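보낸이: Eero Lappalainen
받는이: 공유주방 메일링 리스트
제목: Re: [주방] 8월 전기 차단기 건 + 배선 문의

급하게 씁니다. 회의 들어가기 전이라 두서 없어요.

Yu-ting Chuang 님이 쓰셨습니다:
> 안녕하세요. 2층 주방 차단기가 이번 주에만 4번 떨어졌습니다.
> 매번 점심시간, 12시 조금 넘어서요. 전기밥솥이랑 주전자를
> 같이 켜면 거의 그렇습니다. Rundix 쪽에서는 배전반은 정상이라고만
> 하고 끊었어요. 콘센트를 더 늘리면 해결되는 건지, 아니면
> 회로를 나눠야 하는 건지 아시는 분 계신가요?
> 그리고 창가 쪽 냉장고는 어느 회로에 물려 있나요? 도면을
> 봐도 모르겠습니다.
> 차단기 떨어질 때마다 냉장고도 같이 꺼지는 것 같아서
> 걱정입니다. 지난번에 Jasberg 팀 김치통도 다 버렸고요.

콘센트 늘리는 건 답이 아닙니다. 같은 회로에 구멍만 많아지는 거라 오히려 더 자주 떨어져요. 멀티탭 추가도 제발 하지 말아 주세요. 회로를 나눠야 합니다.

냉장고. 도면이 옛날 거라 안맞아요. 제가 작년에 직접 하나씩 내려 보면서 확인했는데 창가 냉장고는 조리대 왼쪽 콘센트랑 같은 선입니다. 그러니까 밥솥 때문에 떨어지면 냉장고도 같이 죽는 거 맞아요. 오른쪽 콘센트는 복도 조명이랑 묶여 있음. 왜 그렇게 했는지는 모름. 전 세입자 때 공사임.

견적은 두 군데 받았습니다.

Van Wijk: 회로 2개 신설, 벽 안 뜯고 몰딩으로. 300만원 정도. 공사 하루.
Andus: 더 싼데 벽을 뜯어야 하고 마감은 우리가 알아서. 도배 다시 하면 결국 비슷해질 듯.

저는 Van Wijk 쪽입니다. 몰딩이 좀 보기 싫긴 한데 점심마다 복도까지 깜깜해지는 것보단 낫죠. 반대하시는 분은 이번 달 안에 답장 주세요. 답 없으면 찬성으로 알겠습니다. 건물주 동의서는 제가 받아 올게요, 양식은 이미 있음.

비용은 층별로 나누자는 얘기가 전에 나왔었는데 저는 인원수대로가 맞다고 봅니다. 지금 주방 쓰는 사람이 55명이고 2층이 제일 많아요. 층별로 하면 4층이 손해임. 이건 따로 메일 파겠습니다. 여기서 싸우지 말고요.

공사 전까지 임시 규칙:
- 밥솥은 11시 반 전에 취사 끝내기. 보온은 괜찮음
- 주전자는 오른쪽 콘센트에만
- 전자레인지 돌릴 때 주전자 같이 켜지 않기
- 차단기 떨어지면 그냥 올리지 말고 일단 뭐 하나 뽑고 올리기. 두 번 연속 떨어지면 저한테 전화

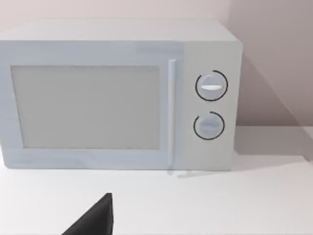 전자레인지. 주전자랑 동시 사용 금지

이 규칙은 출력해서 조리대 옆에도 붙여 놓겠습니다. 영어판 필요하면 말씀 주세요, 번역은 되는데 교정 봐주실 분이 없어서 미루고 있었어요.

아 그리고 냉장고 안에 이름 안 적힌 통들은 공사 전날 다 비웁니다. 공사하는 동안 하루 종일 꺼져 있을 거라 냉동실도 포함이에요. 만두 주인분 꼭 가져가세요. 아이스박스는 제 거 하나 빌려드릴 수 있는데 크지 않습니다.

Yu-ting 님, 차단기 떨어진 시각 적어두신 거 있으면 저한테 보내주세요. Van Wijk 기사님이 그걸 보고 싶다고 하셨어요. 그때 뭐 켜져 있었는지도 기억나는 만큼만. 대충이어도 됩니다. 그리고 Rundix에는 다시 전화 안 하셔도 돼요, 계약상 배전반까지만 그쪽 책임이고 주방 안쪽 배선은 우리 몫이라 또 같은 답 들으실 거에요.

오후 4시 이후에는 전화 됩니다.

Eero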